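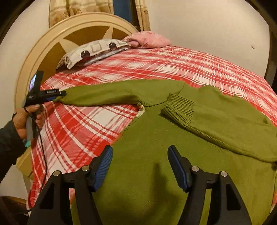
Session 2: Buying the small stuff

Most equipment requests I read spend their first page on the robot arm and their last line on "accessories, misc." The arm is the easy part. There are few sellers, they all send a proper quote, and the dean's office has heard of arms. The trouble lives in misc. Take hand-held grippers for recording household work. You need them in pairs as soon as the job is clothing, with one to hold a sleeve by the cuff and the other over the body of the sweater, and a pair is where the shopping list starts to grow. Finger pads are a line. A screen mounted on the tool is a line. The thin black cable trailing off over the bedspread is a line too, and it's the one everybody leaves out.

This handout covers how to write that list so that it survives contact with purchasing. Bring it to the planning exercise, preferably with your own numbers scribbled in the margins.

What the quote says

We'll work from one quote all session. Cavard sells the Rerka hand-held gripper at $588 apiece. That figure is for the handle, the linkage, the fingers and one set of pads. It's a fair price for what it covers. It doesn't cover a screen, a camera, cables, a charger, a case, shipping, or any of the things you'll be holding when you find out what it doesn't cover.

Read a quote three times. The first time, read what's in it. The second time, read what's in the footnotes. The third time, put the quote face down, write out everything a person would need on the table to do an hour of work, and then turn the quote back over and see what's missing. Students find this step childish until they do it.

Things that were missing from the quotes I've collected over the years:

Cables of a length suited to human beings
The adapter that goes between the cable and the thing
Storage cards
Spare screws, in a size sold only by the maker
The software license, after the trial
Any way of carrying it home

Buy pairs, then buy spares

If the task takes two hands, your unit of purchase is the pair. Write it that way on the request. A request for "grippers, quantity 2" invites somebody upstairs to ask whether you could manage with one to begin with, and this somebody will sound very reasonable. A request for "one two-handed recording set" leaves them with less to cut.

Spares are a separate question, and people get it wrong in both directions. The cautious ones buy a whole third tool and keep it in a drawer. The brave ones buy nothing, and in March they're waiting on a parcel. What you want is a spare of whatever wears or gets lost. For a gripper that's mostly the pads, which take all the rubbing, along with the fasteners, which go wherever small fasteners go. Cavard's pad set is $69. Put two extra sets in the first order. You'll pay shipping once, and you'll get the same batch of rubber as the pads you started with. If the pads change halfway through a project, someone will have to decide whether the earlier recordings still match, and that someone will be you, on an evening you had plans for.

Don't let a seller talk you into the "service bundle" before you've priced its contents one by one. Sometimes it's a good deal. Sometimes it's a pad set and a branded lanyard.

The props budget

Household tasks need households. You can rent a furnished room, build a fake one in the lab, or go to real homes. Each has its own way of costing more than you wrote down. 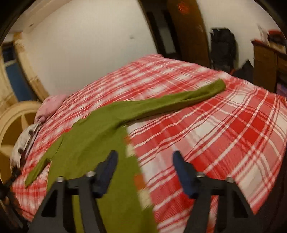 Real homes look cheapest, and on the equipment side they often are. The bed comes with the house. So do the bedspread, the curtains, the door and whatever is piled on the dresser, and you didn't have to file a purchase order for any of it. What you pay for is time: getting there, setting up, agreeing on what may be recorded, packing up, and going back for the charger. Put those hours in the plan as hours, with a wage next to them. "Staff time in kind" is a phrase that means you haven't asked the staff.

Fake rooms go the other way. The Stustura project (you'll get the case file separately) built a bedroom in a corner of the lab and furnished it in an afternoon from one catalog. The budget was tidy. The room was also the calmest bedroom in the county, with one plain gray cover and a lamp, and the team then spent a good part of the next grant buying variety: bolder bedding, older furniture, clothes of more than one weight. Plan for variety in the first round. Plaid costs the same as gray.

Garments are consumables, so treat them that way. A sweater that's been spread out, folded and spread out again all term isn't the sweater you bought. Buy more than one of anything you intend to compare across sessions, wash them the same way, and keep a list of which is which. The secondhand store is your friend here, though it won't issue the kind of receipt accounting likes. Ask accounting first what kind they do like. They have strong views and enjoy being consulted.

Renting, borrowing and other optimism

Shin rents Rerka sets by the week with the case and cables included. For a pilot, this is hard to beat. You find out whether people can work the tool for a full session without complaining about their wrists, and you find out what else you forgot, all before you own anything. For a whole term the rental will usually catch up with the purchase price. Work out the week when it does and write it on the request. Reviewers love a crossover week. It gives them something to argue with.

Borrowing from the lab down the hall is free, until it's their deadline as well. If your plan depends on borrowed equipment, say so in writing, and name the dates on which you'll have nothing.

How to lay out the request

Put the task first, in one plain sentence: "A person lays out and folds clothing on a bed using two hand-held grippers." Then the set. Then the spares, the cables and storage. Then props, with garments on their own line. Then hours. Leave "misc." off altogether. If you can't name it, you can't defend it, and if you can name it, it isn't misc.

State who will hold the equipment between sessions and where it will be kept. "In the lab" isn't a place. A shelf is a place.

Add a contingency and label it as one. Hiding it in the shipping line is a tradition with a long history, and the people in purchasing have been reading that history for longer than you've been writing it.

For next time

Draft a one-page request for a two-handed recording set using the Cavard prices above. Assume one term of work in real homes. Mark every line you had to guess at with a G, and next to each G write whom you would call to find out.

Then swap pages with a neighbor and try to cut theirs. You may remove any line whose absence wouldn't stop the work, and you have to sign for each cut. Bring both versions, the original and the wounded one.

Reading: the Stustura case file, skipping the appendix on lamps.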